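Search this journal
Print | E-mail this article

4.2 Recorded memory in local music podcasts

The Podum series was sampled across two seasons. Each episode was transcribed in full, and passages on venues were coded separately by De Bruijn and Nic Aodha.

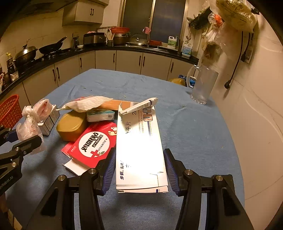
4 min read

Figure 2. Medicine carton between two ribbed gripper pads, on a blue cloth.

Speakers named the Dunne ballroom more often than any other venue – chiefly in accounts of the Wednesday dances. Its capacity was given as 200, a figure also printed on surviving handbills.

Contact | Copyright Nander Press | Back to top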